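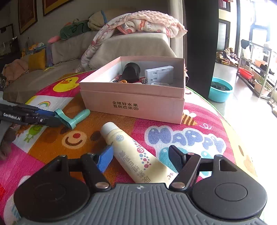

News > Local > Waste and Recycling

Latest Local Business Schools Sports Letters

Print this article | E-mail this article

Umunmont to collect used toothpaste and cream tubes

Oct 13, 2020

Residents of Umunmont will be able to drop off used toothpaste, hand cream and ointment tubes at 20 places in town under a program approved by the town council.

The tubes are not accepted in household recycling and have been going into the trash. The new bins, which are gray with a yellow lid, will be placed in pharmacies, dental offices, both supermarkets, the public library and the lobby of the town hall. A full list is posted at the town hall and will be mailed with the next water bill.

The program is run by the town's public works office together with Pristadent, a dental supply company with a warehouse on the east side of town. Pristadent is paying for the bins. The town will empty them, using the same truck that picks up batteries and light bulbs from public buildings.

Boris Charvát, who heads the public works office, told the council the idea grew out of a trial held in July. Five bins were put out for the month, and 1,570 tubes were turned in.

"We expected a few hundred," Charvát said. "The bin at the library had to be emptied twice in the first week, and after that we put it on the regular route."

Most of what came in was toothpaste. The rest was hand cream, face cream, sunscreen, hair dye and a fair amount of diaper ointment. Workers also pulled out tubes of glue, caulk and grease, which the program does not take.

The trouble with tubes is what they are made of. Many older types have a thin layer of aluminum pressed between layers of plastic, and the layers can't easily be pulled apart. Newer ones are often a single plastic, but they look much the same from the outside. They are also small enough to slip through the screens at the sorting plant and end up with the broken glass.

Under the new setup the tubes will be kept apart from other waste from the start. They will go to Wusta, a processor that already takes the town's plastic film. Wusta shreds and washes the material and presses it into boards used for benches, planters and fence posts. The town has asked to buy back enough board for two benches, to be set up along the river path.

Anežka Murín, a council member, voted for the program but asked how much it would cost after the first year. Charvát said the town's share would be $500 a year for fuel and labor as long as the bins are emptied on existing routes. If more bins are added, a separate route might be needed, and he said he would come back to the council before that happened.

Council member Peadar Ó Conaill cast the only vote against. He said he had no objection to recycling the tubes but thought the makers should be paying for all of it.

"We keep picking up after companies that could sell the same stuff in something easier to deal with," Ó Conaill said. He asked that the town write to the larger store chains and ask what they plan to do about packaging. The council agreed to send a letter. 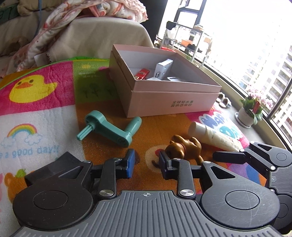
Photo: Romana Danko

Several residents spoke during the public comment period. One woman asked if tubes had to be cut open and rinsed, as was asked of people during the trial. Charvát said they do not. The processor washes everything, and he said cutting the tubes caused more problems than it solved, as leftover cream got on the inside of the bins and had to be scrubbed off. Residents should squeeze out what they can, wipe the outside and screw the cap back on.

Another speaker asked about foreign brands. Charvát said the bins take tubes from any maker and in any language, as long as the contents were meant for teeth, skin or hair. Tubes that held prescription medicine are to be returned to a pharmacist, who can place them in a separate bag kept behind the counter.

Štěpánka Zelenák, owner of the Tichý pharmacy, had one of the trial bins near her front door. She said customers used it from the first day and that some came in with shopping bags full of tubes they had been saving at home.

"I had to move the bin away from the umbrella stand because people were putting their wet umbrellas in it," Zelenák said. She has asked for a larger one this time.

The council also talked about schools. The two elementary schools want bins in their front halls, and a teacher has offered to keep a tally of what each grade brings in. The school board has to sign off first, as the bins would stand in a hallway that is also a fire exit. They are not among the 20 places on the current list.

What goes in the bins: tubes of toothpaste, hand and face cream, sunscreen, lip balm, hair products and over-the-counter ointment, with caps on. Plastic toothbrushes and empty dental floss boxes are also accepted at the dental offices only.

What stays out: glue, paint, caulk, grease, food tubes such as mustard or tomato paste, razors, and anything with a battery.

Questions can be directed to the public works office at the town hall during regular business hours.

Print this article | E-mail this article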